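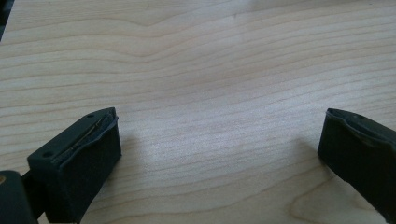
Opinion | Health and Care

The waiting is also a part of the illness

By Efua Darko

When my brother was told that he has a rare disease of the nerves, he was already 30 years old. He had been falling on stairs for five years before that. The first doctor said he should sleep more, the second gave him insoles for his shoes. I do not blame them. A family doctor may meet such a patient once in a whole career, and tired legs are a very common complaint.

What I do blame is the time after. From the first letter of referral to the genetic test in Skasteder he waited 245 days. In these months he could not ask for a place in the physiotherapy group at Purndale, as the group accepts only people with a confirmed diagnosis. So he did no exercises, and his ankles became stiff. Now he wears splints on both legs.

I have heard the argument that there is no hurry with a disease which has no cure. I find it a poor argument. A physiotherapist does not need the name of a gene to see that a foot is dropping. An employer, on the other side, wants a paper before he will move a desk to the ground floor – and my brother worked on the third.

Our regional clinic at Starkow has one nerve specialist for 600 patients. She is excellent and she is always late, and I have never met anybody in the corridor who was angry with her. More specialists would cost money and I understand that they will not come by October. But the rule about the physiotherapy group costs very little to change. Let people in on the basis of their symptoms, and take the diagnosis when it arrives.

My brother's test came back in the end with a clear answer. He read the letter twice in the kitchen and then telephoned Purndale, where they put him on the list for the spring.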